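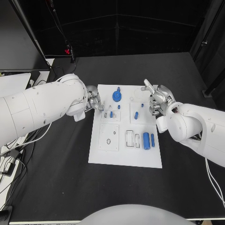

Risari urges buyers to question "investment" gemstones

Telham, 25 June 2022

Gem testing firm Risari has cast doubt on online stones sold as rare finds. It bought 26 loose sapphires, priced up to £3,000 each, and says only 2 matched their sellers' wording in full.

"Every stone was 'vivid' and every price was a bargain," said Selamawit Yimer, head of testing. "I'd want to see the lab report before paying £800 for an adjective."

A free guide to reading gem reports will be available in August from Risari's Whiteley and Skerthorpe counters.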